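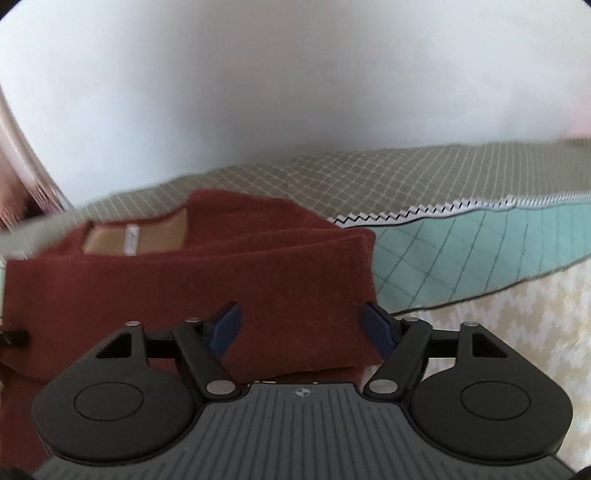
Teaching by hand: common questions

Do I need to know how to code?
No. You hold the gripper, do the chore, and the recording goes to Bumitz for training. Whether your robot then does the chore is another matter.

How many demonstrations does folding take?
The Bumitz brochure says 700. We gave it 2000 at Bremham and still wouldn't leave it alone with a sweater.

They quote a 95 percent success rate. Is that real?
Ask what counted as success. In the tests we've read, a garment picked up and put down again passed, folded or not.

Is remote control better?
It's slower, and your wrists will complain. But you find out early what the arm can't reach. With a hand-held gripper, a person's shoulder is doing work the robot may not be able to copy.

Will it cope with clothes it hasn't seen?
Sometimes. Knits and fleece bunch up between the fingers, and every bunch is different. Try your own laundry before you sign anything.

How long can one person record?
We stop after 4 hours. Folds get sloppy, and sloppy folds get learned too.

Who owns the recordings?
Read the contract. We asked in March and are waiting for a clear reply.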